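The great key sort-out
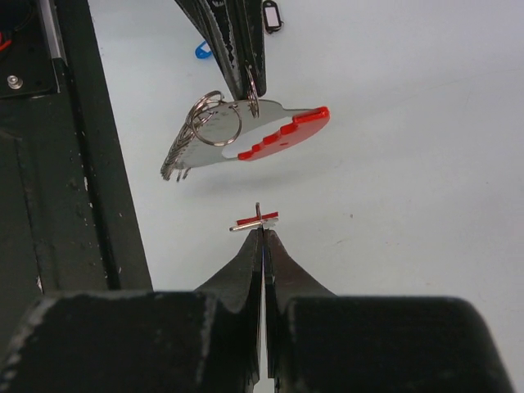
Home & Hallway

I have been meaning to deal with our keys since July, and last night I finally sat down and did it. One of the pieces I kept coming back to was the flat silver holder with the red end, the one with the little stepped edge like a row of teeth. It has a long slot through the middle and the rings hang right off it, so everything jangles when you pick it up (I love that!). There's a tiny key with a flat red head too, and it is so small I would lose it in a coat pocket in a minute.

My friend Syafiqah Majimbun got me into this. She keeps every key she owns on one holder by the door and swears it saves her 11 minutes a morning. I was doubtful — but then I spent most of a lunch break hunting for the shed key at our old place in Tudville, so who am I to argue?

I do my sorting on something plain and white now, after years of trying it on a patterned tablecloth. Big rings for the house, small ones for bikes and padlocks, and a jar for the mysteries. The jar has 3 in it so far. If you know what a stubby brass key marked with a blob of green nail polish might open, please leave me a comment!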